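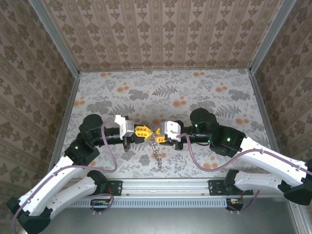
1 min read

July 25, 2018

We have now 471 examples of the chain task, and I want to reach 600 before we train again. A chain is a difficult object for learning. It has a new shape every time, and when both yellow fingers are close to it, a small mistake of one arm disturbs the other.

On a good day I record roughly 40 examples. I delete the ones where I hesitated too long – the model would learn my hesitation too. Next week I change the wallpaper again and continue with the same chain.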